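원목 테이블 상판 오일 다시 먹이기 (셀프, 주말 하루 반)

2020년 7월 20일

장마 끝나기 전에 해버리려고 급하게 정리함. 우리집 기준이라 집집마다 좀 다를 수 있음. 우레탄이나 바니시 올라간 상판은 해당 없음. 오일 마감만.

먼저 확인할 것
상판 구석에 물 한 방울. 동그랗게 맺혀 있으면 아직 멀쩡한 거니까 그냥 닦고 쓰세요. 스며들면서 색이 진해지면 오일이 빠진 상태. 컵 자리, 팔꿈치 닿는 자리가 제일 먼저 빠짐. 가운데만 보고 괜찮다고 넘기지 말고 가장자리도 꼭.

우레탄인지 오일인지 모르겠으면 손톱으로 안 보이는 뒷면을 살살 긁어보기. 얇은 막이 일어나면 도막 마감. 그건 다 벗겨내야 돼서 이 글로는 안 됩니다.

준비물
하드왁스오일 작은 통 하나. 저는 Farnix 무광 투명 썼음. 전에 쓰던 Fagerlund는 냄새가 좀 세서 바꿨어요
사포 180방, 240방, 320방
사포 감을 나무토막이나 샌딩블럭
면 헝겊 넉넉히. 안 입는 흰 티셔츠가 최고. 색 있는 건 물 빠질 수 있음
니트릴 장갑, 방진 마스크
마스킹테이프, 바닥에 깔 비닐
진공청소기

헝겊이랑 사포는 동네 철물점에서 2000원어치씩 사니까 남음. 굳이 세트로 살 필요 없어요.

1. 치우고 닦기
위에 있는 거 전부 내리고 물기 꽉 짠 걸레로 한 번. 기름때가 있으면 중성세제 한두 방울 탄 물로. 닦고 나서 바로 사포질 금지. 하룻밤 말리세요. 저는 급해서 선풍기 틀어놨는데 그래도 저녁에 닦고 다음날 아침에 시작했음.

철제 다리는 상판이랑 만나는 데만 마스킹테이프로 둘러주기. 다리를 떼면 제일 깔끔한데 나사 구멍이 헐거워질까봐 저는 안 뗌.

2. 사포질
무조건 나뭇결 방향. 결 반대로 밀면 오일 바른 다음에 스크래치가 확 올라옵니다. 처음엔 안보임. 그래서 더 짜증남.

180방으로 전체를 고르게. 얼룩 있는 데만 파면 거기만 움푹해져요. 얼룩이 안 빠지면 주변까지 넓게 밀어야 함. 그 다음 240방, 마지막 320방은 살살 쓰다듬는 정도. 모서리는 기계 말고 손으로. 힘주면 금방 둥글어짐.

방수 바뀔 때마다 청소기로 가루 빨아들이고 넘어가기. 이전 가루가 남아 있으면 고운 사포 쓰는 의미가 없음.

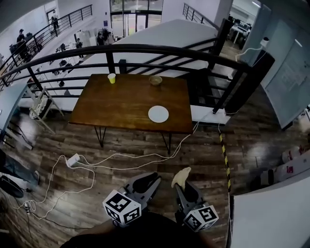 한 번만 바르면 안 되나요?
두 번은 발라야 합니다. 첫 번째는 나무가 거의 다 먹어버려서 표면에 남는 게 별로 없고, 두 번째에서 물 막는 힘이 생겨요. 세 번은 취향인데 손이 많이 가는 것에 비해 차이가 잘 안 느껴졌음.

3. 첫 번째 오일
통은 흔들지 말고 막대로 바닥까지 저어주기. 흔들면 기포 생김. 헝겊에 조금 묻혀서 얇게, 정말 얇게. 욕심내서 두껍게 바르면 끈적끈적하게 안 마르고 먼지만 붙어요. 작년에 그렇게 해서 다 갈아내고 다시 했습니다.

결 방향으로 길게 펴 바르고 10분쯤 있다가 마른 헝겊으로 남은 거 닦아내기. 다 닦여 없어지는 거 아닌가 싶을 정도로 닦아도 됨. 비스듬히 불빛 비춰서 번들거리는 데 있으면 거기 더 닦기.

옆면, 아랫면 모서리도 잊지 말 것. 옆면은 오일을 훨씬 많이 먹으니까 조금 더 줘도 됨.

4. 건조
Farnix 기준으로 저는 14시간 뒀어요. 통에 적힌 시간이 있으면 그게 우선. 창문은 열되 바람이 직접 닿지 않게. 비 오는 날은 더 오래 걸리니까 넉넉히 잡으세요. 사실 겨울이 더 편했음. 1월에 했을 때는 난방 덕에 공기가 건조해서 금방 말랐어요. 대신 환기할 때 춥다는거..

손등으로 만져서 끈적임이 없으면 다음 단계.

5. 중간 사포, 두 번째 오일
320방으로 아주 가볍게 한 번. 오일 먹고 일어난 잔털만 정리하는 거라 몇 번 왔다갔다하면 끝. 가루 닦고 똑같이 얇게 바르고 똑같이 닦아내기. 두 번째는 오일이 훨씬 적게 듭니다. 첫 번째랑 같은 양 부으면 남음.

6. 쓰기 시작하는 시점
가벼운 물건 올리는 건 다음날부터. 뜨거운 컵이나 물기 있는 그릇은 8일 지나고. 좀 길다 싶어도 덜 굳었을 때 컵 자국 나면 그 자리만 또 갈아야 해요. 그 사이에는 식탁보나 비닐 덮지 마세요. 공기가 안 통하면 안 마름.

헝겊 버릴 때 (이거 제일 중요)
오일 묻은 헝겊은 뭉쳐두면 저절로 열이 나서 불 날 수 있음. 진짜로. 물에 푹 적신 다음 뚜껑 있는 금속 통에 넣거나, 밖에서 한 장씩 펴서 바짝 말린 다음에 버리기. 쓰레기봉투에 그냥 구겨 넣는 거 절대 금지.

자주 망하는 경우
얼룩덜룩함: 사포를 고르게 안 해서 그럼. 240방부터 다시.
하루가 지나도 끈적임: 너무 두껍게 바름. 같은 오일을 헝겊에 살짝 묻혀 문지르면 굳다 만 게 좀 녹아 나오는데 그때 마른 헝겊으로 바로 닦기. 안 되면 갈아내야 됨.
하얀 물자국: 얕은 건 320방으로 살살, 오일 조금 덧바르면 대체로 없어짐.
까만 얼룩: 쇠랑 물이 닿아서 생긴 거면 사포로 잘 안 빠져요. 이건 따로 글 쓸 예정.

평소 관리
마른 걸레가 기본이고 물 쏟으면 바로 닦기. 알코올 티슈, 매직블럭은 쓰지 마세요. 오일층 다 벗겨집니다. 아이 있는 집은 책상용 매트 하나 까는 것도 방법인데 저희는 Kidness 매트 씀. 밤에는 걷어둬야 밑에 습기가 안 차요. 컵받침은 아무거나 됨.

물방울 테스트는 계절 바뀔 때마다 한 번씩. 스며들기 시작하면 320방으로 가볍게 밀고 오일 한 번만. 전체 작업 다시 할 필요 없고 저녁에 하고 자면 됩니다.

남은 오일은 뚜껑 테두리 닦고 꽉 닫아서 서늘한 데 보관. 테두리에 묻은 채로 굳으면 다음에 뚜껑 안 열림.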